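Stiretport Playhouse

The Stiretport Playhouse is a producing theater in the harbor district of Stiretport, best known for its long run of new one-act plays and for the Lirka Studio, the tiny second stage tucked above its scene shop. The main house seats 1109. The studio seats 139, on benches, and for many regulars it is the real heart of the building!

The theater grew out of a reading club that met over a chandler's store and put on plays with scripts in hand. Its members wanted new work by local writers, and they wanted it often, so the club settled on a habit the Playhouse still keeps: every season opens with a play that has never been staged before, whatever the box office might prefer. Some of these openers have been wonderful and a few have been very long. 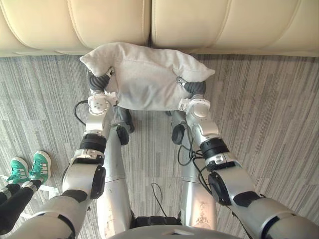
Productions and repertory

The house style leans toward domestic comedy and small-cast drama, played fast and with plenty of room for the actors. Farzana Rizvi's first full-length play, "Lodgers at Cusberg," opened in the studio one March and moved downstairs after two weeks. It follows a boarding house over a single night, from supper until 5 a.m., and gives its best scene to a tenant who never leaves the staircase. The move to the main house meant rebuilding the staircase at nearly twice the height, and the longer climb gave the scene a slow, lovely suspense it had not had upstairs. The play ran for 70 performances, a record for a studio transfer.

Rizvi went on to write four more plays for the company. "The Salt Clerk" is the most often revived, and "Ackermann's Umbrella," a farce with six doors and one working lock, is the one audiences quote to each other on the way to the parking lot. Her dialogue overlaps constantly, and the published scripts mark each interruption with a slash so that actors can come in on the exact syllable. Directors at other theaters have tried smoothing this out - the plays lose a surprising amount of their music when they do.

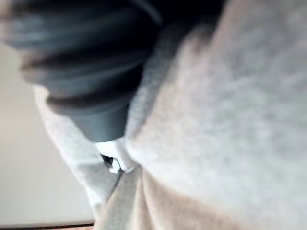
The classics get their turn as well, usually in midwinter, and usually trimmed to a running time that lets people catch the last ferry. The company's "Twelfth Night" used a live brass band in place of recorded music, with the players wandering in and out of the action and Feste conducting from a stepladder. Greek tragedy has been rarer. A studio "Antigone" with a chorus of three is still talked about with real affection, partly for its sung odes, which were set to old harbor work songs.

The Ackermann Readings

New scripts reach the stage through the Ackermann Readings, an open series held in the studio. Any writer may submit a play, and the chosen ones are rehearsed for four days and then read aloud to a paying audience. The discussion afterward is famously lively and sometimes outlasts the play. The Playhouse archive holds 2458 submitted scripts, all of them cataloged and open to readers by appointment, including early drafts of "Lodgers at Cusberg" in which the staircase tenant has no lines at all. 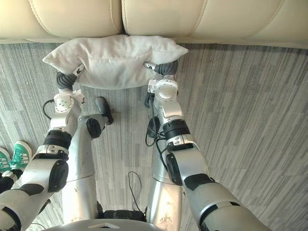

White pillow held in front of a cream sofa.

Building

The auditorium has one balcony, a shallow rake and a proscenium that is slightly wider at the left than at the right, a quirk of the old warehouse wall it was built against. Designers either hide the difference or make a feature of it. Sound carries beautifully to the back row of the balcony, where the seats are also the cheapest in the house.

See also: Lirka Studio; Farzana Rizvi; Ackermann Readings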